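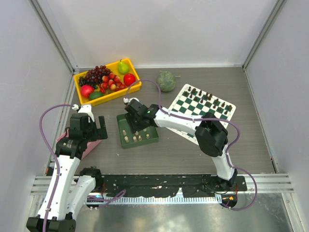

Kinicoは、双腕アームの遠隔操作データを収録するためのソフトウェアと周辺機器のセットで、販売元はMokdale。構成品は収録ソフト本体のライセンス、同期信号ユニット、フットペダル2個、固定カメラ用ブラケットで、アームは含まれない。購入価格は2089ユーロ（送料別）だった。評価にはチェス駒の配置タスクを使った。緑と白の盤の奥側に濃茶の駒を2列に立てておき、淡いベージュの駒は濃緑のトレイに入れ、そこからグリッパで取り出して盤の手前側に並べる。果物を盛った黄色いトレイは操作対象外で、配置タスクの間も卓上に残してある。

収録条件
目標は500エピソード。1エピソードは駒1個の把持から設置までとし、上限を700フレームに設定した。操作者は2名で交代した。駒の初期位置は毎回変え、盤の角度も収録ブロックごとに少しずつ振っている。盤をアームの座標軸に揃えたまま集めたデータで学習させると、数度傾けただけで設置位置がずれるという問題が前のプロジェクトで出ていたため、今回は最初から斜め置きを標準にした。

最終的に学習に回せたのは396エピソードだった。除外分の内訳で最も多いのは操作ミス（駒の転倒、二度つかみ）で、次が開始・終了タイミングの誤り、残りが関節角ログの欠落である。Kinicoに起因すると言えるのは最後の項目だけで、これについては後述する。

導入
インストーラはLinux用のみ。同期ユニットはUSB接続で、認識に問題はなかった。アームの設定ファイルは自分で書く必要があり、付属の雛形は単腕用しかない。双腕で使う場合は左右のブロックを複製し、関節名に接頭辞を付ける。この手順は公式マニュアルに記載がなく、開発担当のTineke Leemans氏が公開している補足ノートを参照した。補足ノートは英語で、記述は正確。マニュアル本体に統合してほしい。

時刻合わせは、付属の点滅マーカーを固定カメラの視野に置いて行う。所要時間は短いが、カメラの露出が自動のままだと警告なしに失敗する。露出とホワイトバランスは必ず手動にする。手前に金属面があるとマーカーの反射を拾うことがあるので、マーカーは卓の奥寄りに置いたほうがよい。

フットペダル
左が開始／終了、右が破棄。両手が操縦側のアームでふさがる作業では、ペダルの有無で収録の効率が大きく変わる。以前は終了のたびに片手を離してキーボードを押しており、末尾に不要な動きが入っていた。Kinicoに替えてからは末尾の切り詰め処理をほぼ使っていない。

不満は右ペダルの仕様にある。踏んだ時点で確認なしにエピソードが消える。長押し判定に変更する設定項目はあるものの、既定では無効になっている。開始と破棄の踏み間違いで良品を失ったあと、長押しに切り替えた。初期設定の段階で変更することを勧める。
ペダルの踏力は軽め。底面のゴムは滑りやすく、床に両面テープで固定して使っている。

収録画面
固定カメラの映像、左右の関節角グラフ、グリッパ開度を一画面に並べられる。グラフの更新が遅れることはあるが、ファイルに書かれる値には影響しない。エピソードごとにタグと自由記述のメモを付けられ、タグは後から一括で書き換えられる。今回は駒種、盤の角度、使用した腕、操作者をタグにした。操作者タグは後の解析で役に立った。2名の把持高さに差があり、混合比を調整する根拠になったからだ。

片腕だけで完結するエピソードでも、待機側の腕のログは記録される。容量は増えるが、双腕用のモデルに渡すときにそのまま使えるので、この挙動で問題ない。待機姿勢は毎回同じに揃えず、トレイや箱の上で止めた状態も混ぜた。待機側の腕が固定カメラから物を隠す場面も、学習データには入れておきたい。

固定カメラの死角
これは製品よりも配置の問題だが、導入を検討する人には関係があるので書いておく。固定カメラ1台の構成では、前腕が盤の手前側にかかり、設置先のマスが見えなくなる時間が長い。トレイの中でも、駒の一部がグリッパの陰に入る。Kinicoには遮蔽率を推定して表示する機能があるが、推定の対象領域を矩形でしか指定できず、斜めに置いた盤では隣の領域を含んでしまう。多角形の指定に対応すれば実用になる。現状では数値を無視し、再生して目で確認している。

関節角ログの欠落
3月の時点の版では、長時間の連続収録で右腕側のログが数フレーム抜けることがあった。抜けた区間は前後の値で補間され、しかも補間したことがファイルに残らない。学習データの収録ソフトとしてはこれが一番の問題だった。現行版では欠落フラグが付くようになり、検査が可能になった。欠落そのものは減ったが、なくなってはいない。収録ブロックの区切りごとにプロセスを再起動すると発生頻度は下がる。

書き出し
形式は独自形式とHDF5の2種類。HDF5側は関節角、グリッパ開度、映像、タグが素直な階層に入っており、既存の読み込みコードは数行の修正で動いた。映像の圧縮率は書き出し時にしか選べない。独自形式は再生が速いので、確認は独自形式、学習はHDF5と使い分けている。

Batsideとの比較
同じ用途で以前はBatsideを使っていた。Batsideは無償で、設定の自由度が高く、カメラを何台でも追加できる。反面、同期は利用者任せで、映像と関節角のずれを自分で測って補正しなければならない。Kinicoは同期の手間がほとんどなく、追加カメラは別ライセンスになる。カメラを多数並べる構成ならBatside、固定カメラ中心で収録本数を優先するならKinicoが合う。

SaberはKinico用の追加モジュールで、収録済みエピソードの良否を自動で判定する。試用版を動かしたところ、駒の転倒は高い割合で検出したが、マスの境界線にまたがった設置は良品扱いのままだった。今回のタスクではこの境界の判定が一番必要なため、購入は見送った。

評価
同期：良
操作性：良（右ペダルの既定値を除く）
ログの信頼性：可
文書：不足
価格：やや高い

当面はKinicoで収録を続ける。次は同じ卓で果物を使った仕分けタスクを集める予定で、ブドウの房のように形が変わる対象では上限フレーム数の見直しが必要になる。左右の腕の受け渡しを含むエピソードもまだ手を付けておらず、待機側のログをどう扱うかはその結果を見て追記する。

カテゴリ：機材レビュー ＞ 遠隔操作・データ収録　　タグ：双腕アーム、模倣学習、Kinico、Batside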